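About Feker Reads

Feker Reads is a book review site for people who have been burned by a blurb. We cover thrillers, mysteries and spy novels, mostly from small presses, and we don't believe a book is "unputdownable" until we've tried putting it down.

We started with a newsletter called Tisik, which went to 30 readers and was mostly complaints about twist endings. The complaints are still here. As of Sep 13, 2020, the archive holds 1348 reviews, and the mailing list has 3405 names on it. How many of those people open the thing is another question, and we don't trust the numbers we're given.

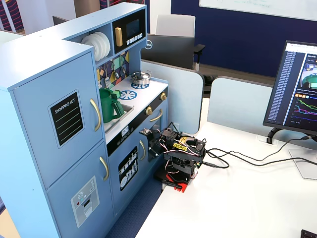 Toy kitchen at our office, shopping list panel on the fridge door.

Every book gets two readers who don't compare notes first. If they disagree, we run both reviews. Publishers have told us this is confusing. We have read their jacket copy, so we'll take our chances.

We don't sell reviews, and we don't give stars. A star rating mostly tells you what mood the reviewer was in. We do accept free copies, and we say so at the top of the review. You can decide whether that makes us soft. Poulain, our yearly list of thrillers that held up on a second read, comes out in October and is usually short.

Tever is our page for debut novels. Send the whole book, please, and leave out the comparisons to famous authors. We've met the next big name in spy fiction many times now.

Corrections are welcome. Spoilers go in the subject line at your own risk.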